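Beans by weight

Mon 10 March 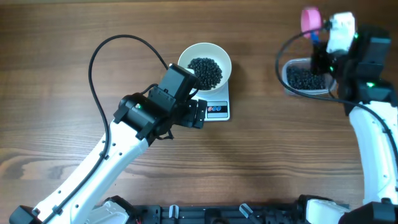 I stopped buying tinned beans in January. It began as a way of using up a bag of dried ones that had been at the back of the cupboard since we moved to Otholm, and I have carried on with it. Most recipes I like were written for tins, so the first job was working out how much dried bean to start with. Cups and handfuls never came out the same twice. Now I put a round white bowl on the kitchen scale, set it to zero and pour in black beans until it reads 300 grams. The bowl has a bit of a flared rim and takes that much with white still showing round the sides, so there is no chasing beans across the table.

300 grams dried does two meals for us, with some over for lunch. For just the two of us on a weeknight I halve it. I tried doing a whole kilo once to fill the freezer and the pan boiled over, so I don't do that now.

I tip the beans out on a tray and look for stones. I have found one so far, in a bag from the market. Then they are rinsed and left in cold water overnight, in a bigger bowl than seems necessary. In the morning I drain them, cover them with fresh water, boil hard for ten minutes and turn the heat down. The last bag took 77 minutes to go soft. The old ones from the cupboard took more than two hours and were still a bit chalky in the middle – I ate them anyway.

Salt is where people disagree. My neighbour Zarmeena Naqvi puts it in the soaking water and says the skins stay whole. My mother never salted until the end. I have done both and prefer Zarmeena's way, though the difference was smaller than I expected.

For freezing I use flat bags with a ladle of the cooking water in each. They thaw in 30 minutes in a basin of warm water, or you can put the block straight into a soup. I write the weight on the bag before filling it, as the pen won't take once the plastic is damp.

Telma Lucero asked for the stew I made last week. It was one onion, two carrots, a red pepper, garlic, cumin, half the cooked beans and enough of their water to cover. Forty minutes on a low heat with the lid off. I added a spoonful of vinegar before serving and would add a little more next time.

Chickpeas are soaking tonight.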